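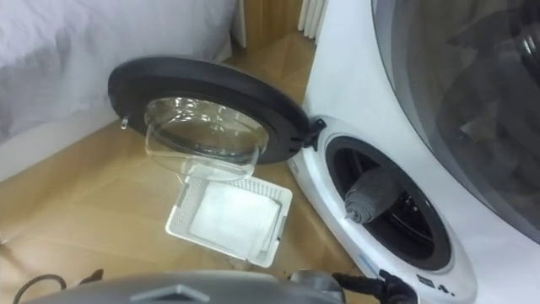 Reading time: 2 min

Week 2 handout: Household work and the history of time

Morven Lamont, Domestic History

Okay, so last week we got as far as the well and the copper boiler, and I ran out of minutes before the good part (sorry to whoever asked about starch, I'll get to you). This week is laundry proper. I love this topic more than is reasonable!

Start with the old wash day. In a lot of homes it ate a whole day each week, and that's before ironing. You hauled the water, heated it, soaked, scrubbed, rinsed, wrung, rinsed again and hung the lot outside, and if it rained you had damp sheets draped over every chair you owned. Soap was often made at home from fat and lye. People who could pay someone else to do this did so very early, often before they paid for any other kind of help, and I want you to think about what that tells us.

Then the machines arrive, first hand-cranked, later electric, and here's the puzzle I want us to chew on. You'd expect the hours to drop like a stone. When historians went looking, the picture was a lot messier. The heavy lifting went down, yes, but people owned more clothes, changed them more often and washed them sooner. A shirt that used to go several days between washes now went one. And jobs that had been sent out to a laundress came back into the house, onto one person's list.

Ruth Schwartz Cowan's book More Work for Mother is the place to begin if this bugs you the way it bugs me. Read it slowly, and argue with it in the margins.
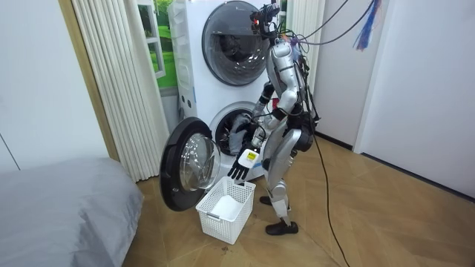 So when we talk about "saving labor," always ask whose labor, and what filled the gap. Standards of clean moved along with the equipment, and soap advertising gave them a good hard shove. Go look at old magazine ads if you get a chance. The guilt in them is amazing: gray collars, whispering neighbors, a husband who might not get promoted!

One more thread, and then I'll let you go. Folding, sorting, matching socks and putting away hardly show up in the older diaries at all, even though somebody was doing them. Small tasks done between other tasks tend to vanish from the record. Eduard Hudec raised this in our seminar and I've been stuck on it ever since.

For next time:

Read the chapter on water and the one on servants. Skip the appendix.

Keep a laundry diary for one load, from the moment you pick up the first sock to the moment the drawer shuts. Write down the waiting too.

Bring 2 questions for Delali Korletey, who's visiting to talk about commercial laundries. She likes hard ones.

Diaries go in the folder by my office door, on paper please.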